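Chapter 4
Sorting Shapes with the Calthorpe Club

I've coached our robotics club for 3 years, and I still start every new group on blocks. Stars, cubes, a hexagon, a few cylinders, all on a wooden board, and one arm to move them (we call ours Gyamfi). Looks easy, right? Just wait!

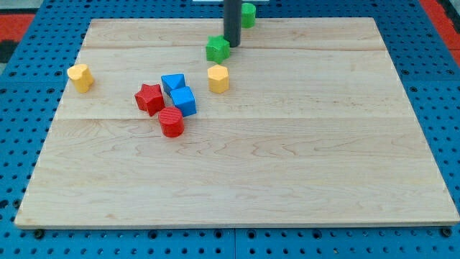
4.1 Before You Write Any Code

Grab a pencil and sketch your own board. Which block would you go for first? I'd pick one with plenty of room around it, like the yellow one way off to the left. Save the red and blue bunch for later.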